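Rally Prep and Navigation > Roadbooks and Instruments
Thread: Trip meter drift on long stages, wheel sensor or GPS?

skindell_45
Looking for input before I rewire the tower. At the Gondby raid in October my wheel-driven trip meter read long on every special. On the marathon stage I was 2 km over by the neutralization, and the error was not linear. Gravel was nearly perfect. Sand was where it ran away from me.
Calibration number is 3778, taken on pavement at cold pressure. Magnet is on the front disc, sensor on the caliper bracket. No missed pulses on the stand. 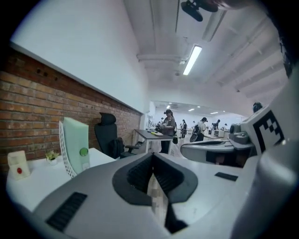
I correct at every bold waypoint, but when the gap between them is 28 km I am guessing at the notes in between. Considering going GPS only. Is anyone running it without a wheel sensor at all?

torque_ledger
Pavement calibration is your first problem. Tire growth and pressure rise both change rolling circumference. Do it again on dirt after ten minutes of riding, and use the organizer's measured section if there is one.

mousse_or_bust
Disagree that calibration explains it. A wrong number gives a constant percentage error. He says gravel was fine and sand was not. A front wheel that comes off the ground, slides, or follows a weaving line will not match the roadbook vehicle. Recalibrating on dirt moves the error from one surface to another.

torque_ledger
It gives a constant error only if the tire stays constant. Which tire, and is it on a mousse? An old mousse goes soft when hot and the rolling radius drops. That reads long, same direction as his.

skindell_45
Mousse, second event on it. Front is a 21. I had not considered the heat.

Kunstead_Rally
Ran GPS only for two seasons. Fine in open desert. In the canyon section at Gondby it lost fix twice and came back short. The unit also smooths low speed, so you lose distance in tight rock. I went back to a wheel sensor as primary with GPS on the second display.

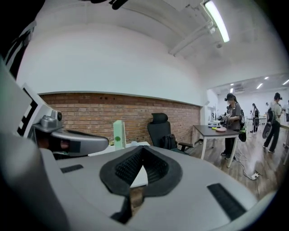

The desk end of the office, by the white tabletop.

mousse_or_bust
Same setup here. Primary on wheel, secondary on GPS, separate fuses. When the two disagree I look at the terrain and decide which one to believe.

pannier_rash
Separate fuses, yes. Mine shared one with the roadbook motor. It blew at km 39 and I rode the rest of the special behind other people's dust.

torque_ledger
Fair enough on redundancy. I would still fit a new mousse before touching the wiring — otherwise you change two things and learn nothing.

skindell_45
OK. New mousse first, dirt calibration at the Nicholas test track on Friday, then the GPS unit goes on as secondary with its own fuse. I will post both readings from the same loop.

Kunstead_Rally
Log the tire pressure equivalent too if you have a durometer for the mousse. And check the magnet gap with the fork fully compressed, not only on the stand.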